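# The Rule About the Floor

Most people who visit Kilent for the first time expect the rulebook to be about the machines. They picture long chapters on motors and emergency stops, and those chapters do exist, but the page with the most coffee stains on it is the one about floors, and Iolo Beddoe, who has been rewriting that page for longer than he likes to admit, is delighted when anyone asks him why.

"A home is full of surfaces," he told me over a very large pot of tea - his second of the morning, I think. "Folks write a fine rule for how hard a hand may squeeze, and then they send it across a shiny tile floor and wonder what it's looking at."

The Kilent guide, now 119 pages, asks teams to begin every session in a furnished room with a slow look from wrist height, fingers open, before anything on a table gets touched. Table legs and crossbars are to be noted first, then whatever is lying on the floor, then the things up top.

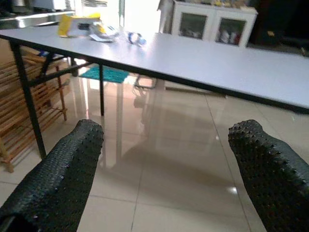

*Photo: Grustau / Kilent home practice project*

Glossy tile gets a paragraph all to itself. Table legs show up again in the shine, long and soft, and a bright glint can sit right beside a finger. The guide wants the light written down along with the room, and it wants the pass repeated if somebody opens a curtain. Clear plastic bottles have their own line too, especially ones lying on their side, and the advice there is wonderfully plain: go slowly, and don't trust the first guess about where the edge is.

Not everybody loves it. A team at Enditov wrote back that the opening look cost them 40 seconds a room, which adds up over a long day, and Iolo has kept their letter pinned above his desk ever since. He answered it with a shorter version for rooms already on record, and they seem to have made their peace.

The next draft is due in August, and he is still fussing over the wording on rugs.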